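Notebook, perception and planning bench
8 Jul 2025

We use cookies to keep you signed in and to remember your reading preferences. Accept all / Manage settings

Picking up from the handover question, which has been following me around since the last entry. I had promised myself a quiet morning of tidying the config files (they need it, there are still three places where you can set the approach height and they don't agree with each other), but Esperanza Carrasco came by with a log printout and a cup of tea and that was the end of the tidying. She'd gone through the planner output and found that the two arms were being given their goals from two slightly different ideas of where the table is. Lovely catch. I'd been blaming the grasp scorer for a week and I owe it an apology.

For anyone reading this who hasn't been deep in it: Carnus is our planner, and it takes object poses from Andel, the perception service. Andel publishes everything in the frame of the fixed camera. The wrist cameras publish in their own frames and get converted afterwards by a little node I wrote back in December, in a hurry, before the break. That node was reading the transform once at start-up and hanging on to it. Fine on a good day, but if you redo the calibration with the node running, it carries on cheerfully with the old numbers and never says a word. So the left arm would go by the new table and the right arm by the old one, and each was quite sure it was correct.

Fix is in. The node now looks up the transform at the time stamp of the image and refuses to publish if the lookup is older than 500 ms. I'd sooner have a loud failure than a polite wrong answer. Esperanza wanted it tighter and she may well be right, but I'd like to see how the timing looks with both wrist streams running before we squeeze it.

The other thing on my mind is how different the same bench looks depending on which camera you ask. I keep both views open side by side now when I'm going through detections, and I'd recommend the habit to anybody working on Andel.
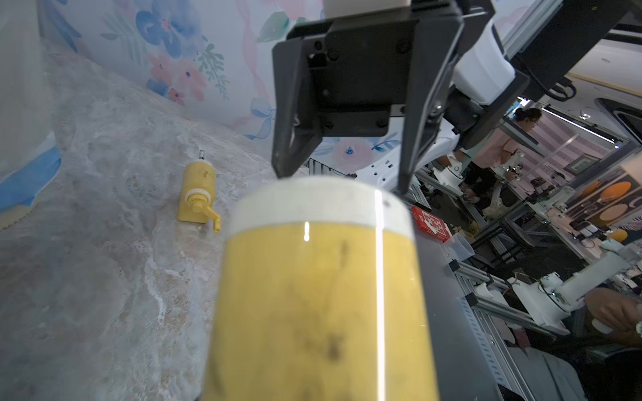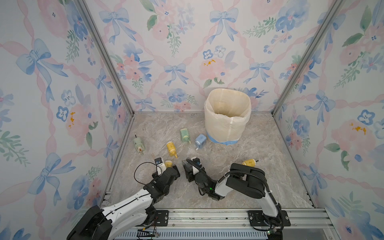 Wrist view first, fixed view second. Flowered walls in both.

The wrist view is the one that gives the segmenter grief. When a container sits that close to the lens it fills a good part of the picture, and on glossy yellow the reflection makes a hard bright edge that the old weights love to treat as a real boundary. You get one object reported as two, and then Carnus dutifully plans around a gap that doesn't exist. Add in everything past the edge of the table (arms, cables, people at the next bench) and there's a lot in there that has no business being a grasp candidate. I've put in a crop by depth so that anything beyond the tabletop is dropped before it reaches the scorer. Crude, but it's four lines and I understand all of them.

The fixed view has a different sort of trouble. It can see all the little bottles lying about nicely enough, but when the two grippers come close together in the middle they hide whatever is behind them, and Andel lets go of the track. I've set the tracker to hold a lost object for 8 frames before giving up. That's a guess! Someone with more patience than me should plot it properly.

On the floral backdrop, I did wonder whether the detector would go hunting for objects in the peonies, so I had a look through the false positives with the threshold turned down. A few on the bows, as you'd expect, and they go away again at the normal setting. I'm leaving it alone for now.

Planning side. With two arms working this near each other, Carnus was spending most of its budget on the collision check between grippers, and the default cap of 1,000 samples per query kept running out before it found anything decent. I bumped it to 2,000 and the paths are visibly less silly, though the solve is slower and I don't love that. What I'd really like is for the second arm to plan against the first arm's committed path and skip re-checking the whole volume each time. Ghorbani (the scheduler, for newcomers) already knows that path, it just doesn't share it. I've started a branch called Skovevent for this and there's nothing in it yet but a message definition and some hopeful comments.

To do, in no special order:
- merge the three approach height settings into one, finally
- write a test that recalibrates while the node is running
- ask Esperanza whether she still has the log from the first bad handover
- collision mesh for the fingers is too fat, trim it
- depth crop needs a parameter, table edge is hard-coded

Left the transform branch open for review, please be kind to the variable names. Esperanza's printout is in the back pocket of this book with her pencil marks on it, and the ones circled twice are the queries worth re-running first.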